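Teaching the Arm to Use a Spoon

Work at one short task until the arm can repeat it, then change something.

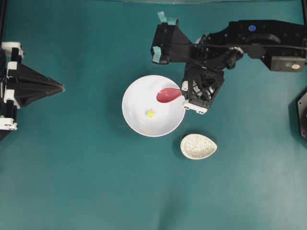

Start each run with the spoon already in the gripper. Move the leader arm slowly, and stop for a second before you lift. Put the bowl in a slightly different spot every time. Throw out any run where you bumped the rim. Gleice Lins saves hers in batches and checks the first 3 before going on. She had 415 good runs by June.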